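Club night, sim week

Quick one, bus in ten minutes.
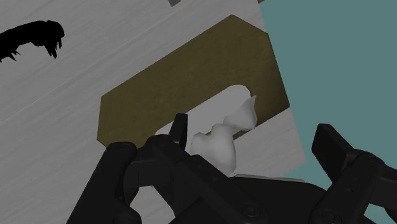
So the cloth task is still beating us. Grestham want every team's sim entry in by July and ours is, well. Getting there. 470 episodes so far out of the 1000 we said we'd do, and I threw out 36 last night for being rubbish. My fault mostly — I had the friction set far too low and everything slid about like soap.

Things I changed today:
Softer cloth. Slower approach, wrist camera view left on all the time. Start positions shuffled properly insted of the same 21 over and over (sorry).

Barbu, which is what we call our controller, still likes to come in too steep. Fine on blocks. Cloth just bunches up and then the planner has no clue where the edge is. Might try going in flatter and closing later. Might just cry.

Juvholm's team have theirs folding already, apparantly. Good for them. Grr.

Need to ask at club if we can have the fast machine till eight — mine sounds like a hairdryer. More when I've slept.

Comments (3)

bumavley_bots
Try a shorter timestep before you touch the friction again. Fixed ours.

tinsolder
What are you using for the cloth, particles or a mesh?

oddsock
36 is nothing, we binned a whole weekend's worth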